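Elley stickered objects – read me first

Maintained by Adesuwa Yusuf and Ladi Bako. Last edited 02/04/2018.

What is in the set

Photographs of household and desk objects that have had stickers put on them, taken on table tops with ordinary clutter left in place. There are 1572 pictures in 4 folders, sorted by the main colour of the object: gray, white, dark, mixed. The gray folder is the smallest, with 262 pictures.

Labels

Each picture has one line in labels.csv. The columns are file, folder, sticker subjects, surface and notes. Sticker subjects are written in lower case and separated by semicolons, for example: sunglasses; moon; electric guitar; cat.

If a sticker is too small or too plain to name, write "unclear". Please don't guess. Yakubu Sani went through the dark folder and changed a lot of guesses back to "unclear", so older copies of the file will not match.

Letters on walls and titles on book spines are not stickers. They go under notes, if anywhere.

Known problems

Small pale stickers on pale objects were missed in the first round – the white folder still needs a second look. Six lines have no entry for surface.

The spelling "gray" is kept in folder names because the scripts expect it.

Corrections

Send them to Grażyna Piątek with the file name and the column to change.

Sample from the gray folder

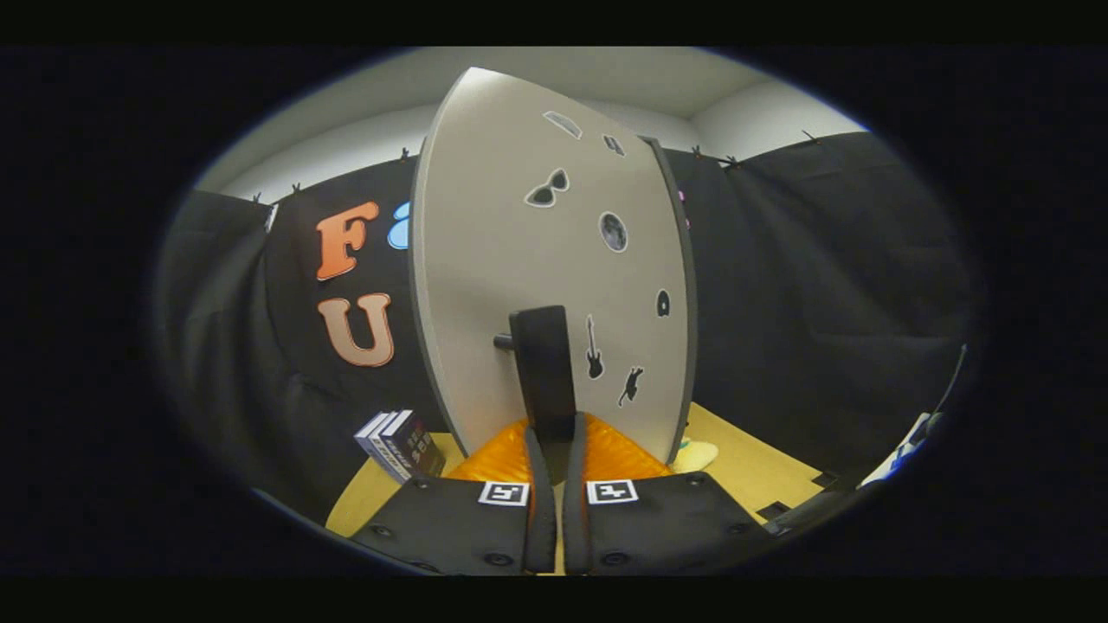 Curved gray panel with black handle. Stickers: sunglasses; moon-like; electric guitar; cat; others unclear. Surface: wooden table.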